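Home | Ask | Browse topics | Unanswered | Log in

Money transfers and digital payments

Sent stablecoins to my payout account on the wrong network, now showing nowhere

I sell small handmade and packaged goods online and a few of my overseas buyers like to pay in stablecoins. Up to now I have had them send to a wallet on my phone, then I move the coins to my Ellitar account, convert to dollars and withdraw to my bank. I have done this since May without trouble.

Last night I moved 300 in one go. Ellitar gives you a deposit address and a drop-down menu for the network. I copied the address, went back to the wallet, and the wallet picked a different network by default because the fee was lower. I did not notice until after I pressed send. The wallet says the transfer is complete with 30 confirmations. Ellitar shows nothing at all, no pending line, no error.
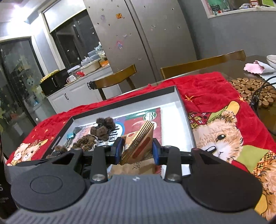

I opened a ticket and got an automatic reply saying that deposits on unsupported networks "may not be recoverable." I did not choose an unsupported network on purpose, and the address is the one they gave me. I looked it up on the block explorer for the network I used and the coins are sitting there at that address, so they have not vanished.

What I would like to know:

Is there a way for me to pull them back myself? The wallet has no cancel button.

Should Ellitar be able to get at them, given that the address is theirs?

Is there a deadline of any kind, or can the coins sit there?

Also, I would like to stop doing it this way. If there is a payout service that takes the coins and sends dollars straight to a bank without so many steps, I would rather use that. I am in the US. Amounts are small, normally under 300 a month.

Posted 29/07/2022 by packetandthread

2 replies

ledgerhen

You can't pull them back. Once a transfer has confirmed, only the holder of the private key for the receiving address can move the coins, and for a deposit address at a service like Ellitar the key is held by the service. Your wallet has no cancel button because there is nothing left to cancel.

Whether Ellitar can get at them depends on the two networks. Some networks use the same address format and the same kind of key. If yours are of that type, the same key controls the same address on both networks, and the company can technically sign a transaction there and send the coins on to you. It takes a person to do it by hand, and many services charge for it or refuse under a certain amount. If the networks use different key formats, your wallet would normally have rejected the address as invalid. Yours went through, so I would guess you are in the first group. Check it before you rely on it.

One more thing to check is whether the deposit address is an ordinary one or a smart contract. Some services give each customer a small contract as a deposit address. A contract that exists on one network does not automatically exist at the same address on another, and that makes recovery a lot harder. Paste your address into the block explorer for the network you were supposed to use. If you see a tab labeled "Contract," it is a contract address. If there is no such tab, it is probably ordinary.

For the ticket, don't just reply "please help." Send all of it in one message:

- the transaction hash, copied as text
- the network you used and the network you should have used
- the name of the coin and the token contract address from the explorer
- the exact amount and the sending address
- a statement that you understand a recovery fee may apply, and a request to be told the fee before they take it

Ask for the ticket to be moved to whoever handles deposit recovery. The first line of support usually can't see anything except the supported networks, so they will keep telling you that no deposit has arrived.

I had a case like yours with a different company and it took 19 days. They took a fee out of the coins before returning them. I got no updates in between, and then it was in my wallet one morning.

On the deadline, the coins themselves don't expire. The company might have its own time limit for recovery requests, so read the deposit section of the terms and keep a copy of the version that is up today.

Last point. You have now posted publicly that you have coins stuck. You may get private messages from people offering to recover them. Ignore every one of them. No outside party can move those coins, and anybody who asks for your seed phrase or an upfront payment is stealing from you.

As for the future, send a small test amount first each time you set up a new address. Yes, you pay the network fee twice. On a cheap network that is pennies. Save the address in the wallet with the network in the label so you aren't relying on the default.

gronberg_user

I can't help with the stuck coins but for the second part, look at Gronberg. I sell online too and switched this spring. Buyer pays through a link, the link only shows one network, so they can't pick the wrong one. It turns into dollars when it arrives and goes to my bank, normally in 2 business days.

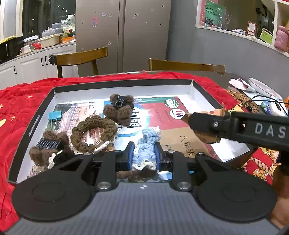
Scrunchies in blue and olive-brown, both with lace.

Downsides are that the rate is a bit worse than converting it yourself, and you have to verify your ID again if you change banks. I also tried Wusel before that. It was fine for receiving, but the cash-out option was not offered in my state, and I only found that out after signing up. Check the state list first.

If your buyers don't care much about coins, a plain card payment may cost you about the same once you add up all the fees. Worth doing the math on one real order. Whichever you use, write down the dollar value on the day each payment comes in, you will want it at tax time.

Comments

tollbooth44: Same thing happened to me with a bigger amount. The contract tab tip is good, I had never heard of that.

packetandthread: Thank you both. I checked and there is no contract tab. I sent everything on the list in one message and the ticket has been moved to a different team. No word on a fee yet.

oatmealbank: Does anybody know if Dijkstra does recoveries? Their help page only says to contact support.

ledgerhen: Don't know about Dijkstra, sorry. Start a new thread so people see it.

plainrate: Disagree on cards costing the same. For overseas cards I pay an extra percentage plus conversion. Depends where the buyers are.

gronberg_user: Fair, mine are mostly in the US and Canada.

Previous | Next | Back to topic | Report a problem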